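# HOSP 402: Lodging Operations -- Notes for Unit 2

Instructor: Kyu-ri Myung
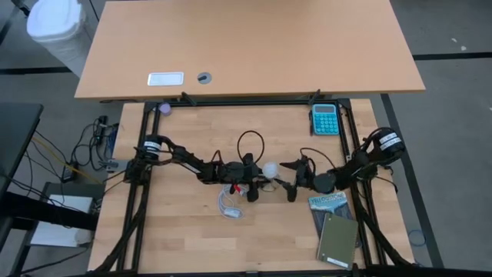

*Fig. 1. Desk with grommet and gray carpet.*

## Directories and how guests find you

A small resort lives or dies by where it gets listed. Walteo, our practice town, has 30 properties, and every one of them claims to be "minutes from the lake." Minutes is a generous unit.

Terms to know:

- **Rack rate**: the full price, paid mostly by people who arrive at midnight in the rain.
- **Shoulder season**: the weeks either side of peak. In Walteo that means November, whatever the brochure says.
- **Net rate**: what you keep after the booking site has eaten.

### Case: the Pretura Lodge

The Pretura had almost 200 rooms and was listed under the wrong town for a full summer. Calls went to the Leltton Inn, which was polite about it and sold them rooms. Joon-young Bae's reading (in the packet) blames the directory. I blame whoever approved the proof -- read it and pick a side.

Things to look for:

1. Who owned the listing?
2. When did the front desk first hear about it, and who did they tell?
3. What would a corrected listing have cost?

Bring a one-page answer. Double spacing does not make it two pages.

Skip the section on timeshares; we get to it after the midterm.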